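Catum Cell Guide > Part 2: Working Rules > Handling power supply units

2.3 Handling units with attached wiring

These rules apply to every run in which an arm moves computer power supplies between the small white table and the divided carton. Read section 2.2 first.

1. Put on shoe covers before stepping on to the green floor.

2. Set the arm speed limit to 300 mm/s. Riku Hirose holds the password for higher settings.

3. Place the carton against the near edge of the table.

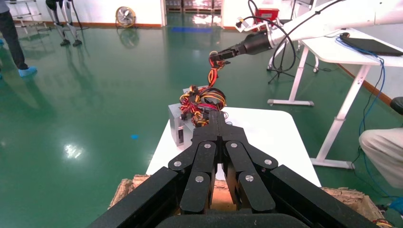 4. Check that nothing on the floor lies within reach of either arm. Network and mains leads must hang clear of the table legs.

NOTE: Torn cartons may be used if the dividers still stand upright. Report badly torn ones to Ningsih Mandagi.

5. Keep the arm's own cables outside the gripping area. Leave enough slack for a full turn of the wrist.

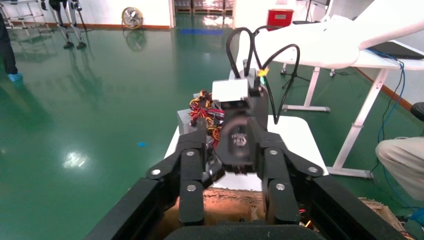 Gripper and cable loops over the small table.

6. Grip the wiring as a full bundle. Do not lift by a single strand.

CAUTION: A unit carried by its wiring will swing. Keep hands and faces out of the space between table and carton until the arm has stopped.

7. Lower the unit into a free compartment, then open the gripper. If wires catch on a divider, pause the run and free them by hand.

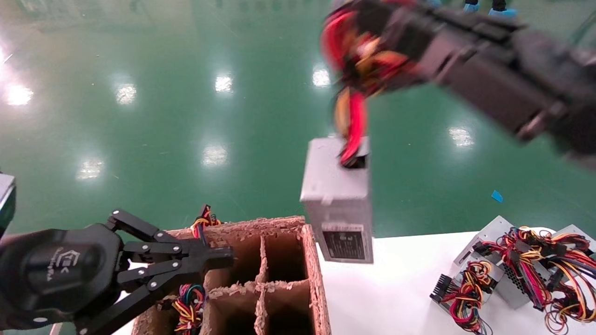 2.4 After the run

Log any dropped unit and set it aside for Iona Gillies. Inspect the finger screws every 2,000 lifts.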